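Week 5: Collecting demonstrations

Notes for the Saturday group, November 16, 2024

Hi all! I promised to write up what I was waving my arms about last time, so here are my notes, lightly cleaned up. Bring them to the lab, scribble on them, tell me where I'm wrong.

What we're collecting

An episode is one attempt at one task, start to finish. You move the arm, the computer records the joint positions and the camera frames together, and later the policy tries to learn "when things look like this, move like that." It has no idea what you were thinking! If you paused because you were wondering about lunch, it learns the pause. I went through the Jumero set from July last night (1370 episodes, I kept 1350) and nearly everything I threw out had a long freeze in the middle where somebody was making up their mind.

So decide before you press record. Which brick, which side you come in from, where it goes. Then do it in one smooth go, at a speed you could keep up all afternoon.

Variety, but the boring kind

Citlali asked whether we should all use the same starting pose. Nope! Start somewhere a bit different every time, and shift the bricks between episodes too. If the stack always sits on the same spot, the arm can learn to go to that spot and ignore the camera completely. I've watched this happen and it looks brilliant right up until you nudge the brick two inches.

What I'd keep fixed for now is the task itself. One task per folder, please. Rigoberto and I spent a whole evening pulling apart a folder where "stack" and "unstack" had been mixed together, and I'm not doing that again.

Mistakes and fixing them

Small fumbles are fine if you recover. A missed grasp followed by a calm second try is worth having, and I'd honestly like more of those. Dropping the brick on the floor isn't, so stop, mark the episode as bad, reset and go again. Don't delete anything yourself, just mark it.

Running a session

1. Power up, run the calibration check, and move each joint through its range by hand before you trust the numbers.

2. Look at the camera view on the screen. Can you tell what to do from that view alone? If you can't, the policy can't either, so move the camera or the bricks.

3. Bring the gripper down to the stack slowly for the first few practice runs, with recording off, until the contact feels natural.

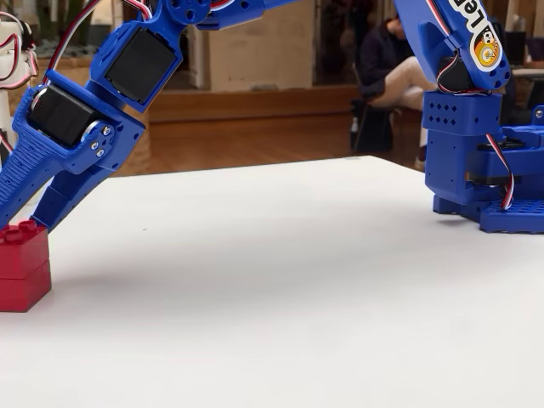
4. Record in short batches, then swap with your partner. Tired hands make jerky data, and two people's habits are better than one's.

5. Play back one episode from each batch before you start the next. Episode 1849 in the Cuautle folder has no video at all, and so does everything after it. Ouch.

For next time

Read Iraís's notes on action chunking and come with one question. Jacinto has the sign-up sheet for the arms.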